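Clearing off the drop zone

We all have one. Mine is the little table by the back door, and by the time November was over it had swallowed two phone chargers, a library card and my good scissors. So last weekend I gave myself 20 minutes and went at it, and I'm pretty pleased with how it's holding up!

First thing I do is pull everything off and put it back by kind. Cords go with cords. Cloths go with cloths. Anything you carry out the door with you gets its own spot, and that spot has to be small or it fills up with mail (ask me how I know).
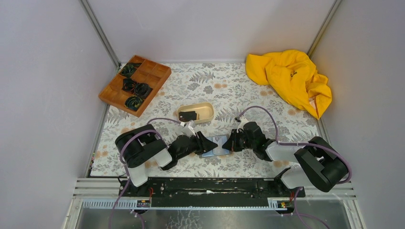
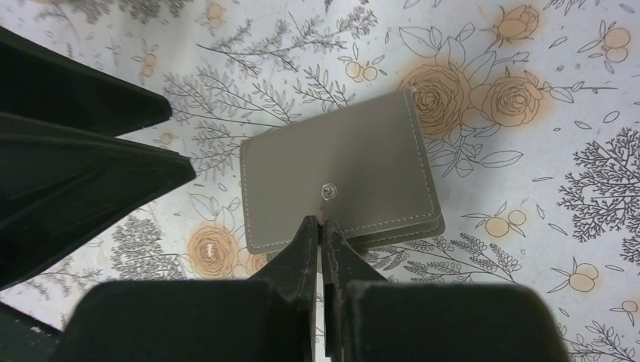
Cords are the part most people write to me about, so let me start there. I wind each one around my hand, leave a tail about as long as my finger, and wrap the tail twice around the middle. You don't need fancy ties. A wooden tray with low dividers, like the reddish-brown one with the black cables coiled up in it, is plenty - and leave a compartment or two empty, you'll want them by the holidays. My friend Prapai Thongdee labels hers with masking tape. I never get around to it.

For wallets and pouches I like a shallow container with a rim. A plastic one wipes clean, and you can see right away if your wallet's missing. If yours has a snap, close it before you drop it in. I lost a gift card down the side of the couch that way, 27 dollars still on it.

Cleaning cloths: fold them or don't, but keep them at one end. I gave up folding mine years ago and the world kept turning.

If you've got a cloth on the table, shake it outside once a week and check underneath while you're at it. I found 60 cents and a spare key to a bike I sold to Trí Phí.

Next time I'll do the junk drawer, if I can get it open.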